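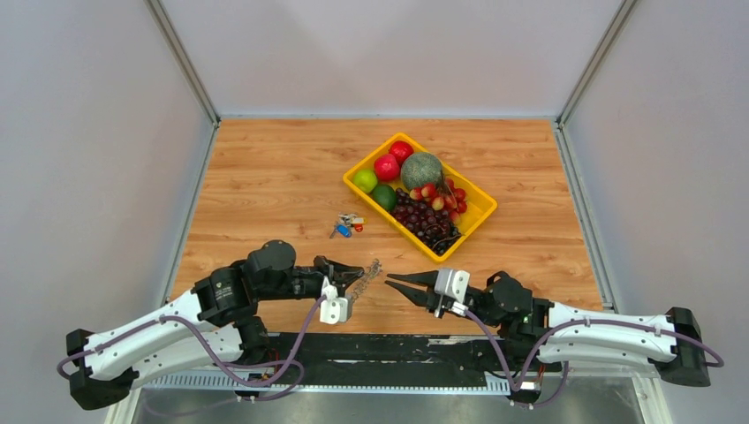
Fruit tray with one netted melon, apples, citrus and two kinds of grapes; keys to the left.

To: jundaro-produce list
Date: April 9, 2021
Subject: Re: Packing order for mixed trays

> We have been sent trays from Skundadholm with the grapes at
> the bottom and the melon on top. By the time they reach
> Clesamance the bottom layer is juice. Is there an agreed
> order for the shallow trays, or does each site do its own?
> Also, does the melon have to go in at all?

There is an agreed order. It is on page 4 of the packing notes, but the page only covers the deep crates, so I will restate it for the shallow ones.

1. Melon first, in the middle of the tray. It is the heaviest item and everything else is placed against it.
2. Apples and citrus next, at one end. Limes go against the tray wall, where they do not roll.
3. Grapes last, at the other end, and never under anything. Keep the bunches whole. Stems may stick out over the rim, but turn them inwards if the trays are to be stacked.

The attached tray is close to this. The melon is central, the apples and the lighter green citrus are at one end, and the purple grapes have the lower half. I would move the purple bunch in a little - it is spilling towards the corner, and that is where fruit gets knocked off when a tray is slid on to a shelf.

On the melon: yes, it stays in. The Phùng order is for 200 mixed trays and each is listed with one melon. If the netted ones run short, ask on the list before swapping in something else. A smooth melon needs a folded cloth under it in these trays.

Two smaller points. Weigh the tray before filling and write the empty weight on the slip; the last batch had gross weights only and could not be checked. Grapes should be packed dry, with at least 10 minutes on the rack after rinsing.

I will add a page for the shallow trays to the notes. Corrections to the list, please, before the end of April.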